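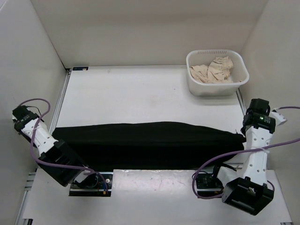

Según Othmane, lo negro se dobla de noche y con la lámpara fuerte, porque de día una se confía y luego salen las pelusas. Me lo escribió ayer en tres mensajes seguidos, y en el último añadía que a él lo de enrollar no le convence nada, que donde esté un buen doblado en cuatro que se quite lo demás.

Pues mira, Othmane, yo sigo con mis tiras. Llevo todo noviembre peleándome con la ropa y las telas de casa y he llegado a la conclusión de que lo largo, si lo estiras primero a lo ancho de la mesa, luego se deja hacer casi cualquier cosa. Lo pones en horizontal, le pasas la mano por el borde de arriba (que es donde siempre se me quedan las arruguitas, no sé por qué, el de abajo me sale más recto) y ya decides si lo enrollas o lo pliegas. Una mesa blanca ayuda un montón con lo negro, eso sí. En la colcha de flores yo no encontraba ni las esquinas.

Hoy me levanté con ganas, cosa rara. A las nueve ya tenía el café bebido y el armario del pasillo vaciado encima de la cama, que es una manera estupenda de obligarte a terminar antes de acostarte. Salieron 2 manteles que yo daba por perdidos desde la mudanza a Skedham, el chal de mi madre, una funda de sofá de un sofá que ya no tenemos y un montón de trapos sueltos que no sé ni de dónde vienen. Los trapos, a la bolsa. La funda también, aunque me dio pena – era buena tela, de la de antes, pesada.

Lo negro lo dejé aparte, como siempre. Lo lavo solo, lo guardo solo y ahora también lo doblo solo, así que parece que le tengo manía, y es al revés. Me gusta mucho cómo queda una tela negra mate, sin brillos ni dibujos. El problema es que se le nota todo: un pelo, una miga, la marca del pliegue si la dejas meses en el cajón. Por eso lo del rollo me parece mejor, Othmane, y ya sé que me vas a contestar.

Después de comer me acerqué a El-Sayed a mirar cestas. Quería algo sencillo, de plástico, blanco, para tener a mano mientras doblo y no ir dejando cosas por las sillas. Las bonitas costaban 350 coronas y me pareció un disparate. Había otra más fea a 286 y tampoco, porque el asa bailaba. Me volví con un paquete de bolsitas de lavanda y con un hambre tremenda.

Por la tarde llamó Lesego Venter desde Skatport y se me fue una hora larga al teléfono. Le conté lo del armario y se rió de mí, dice que ella mete las sábanas hechas una bola y cierra la puerta rápido. Quedamos en vernos en Fletow antes de Navidad si el tren no se pone imposible. Le tengo que llevar uno de los manteles, el de las puntas bordadas, que le va a su mesa mucho mejor que a la mía.

A las ocho todavía quedaba medio montón en la cama. He guardado los manteles y el chal, con su lavanda, y lo demás lo he pasado a la butaca. Mañana las toallas, y a ver si encuentro la pareja de la funda de almohada azul.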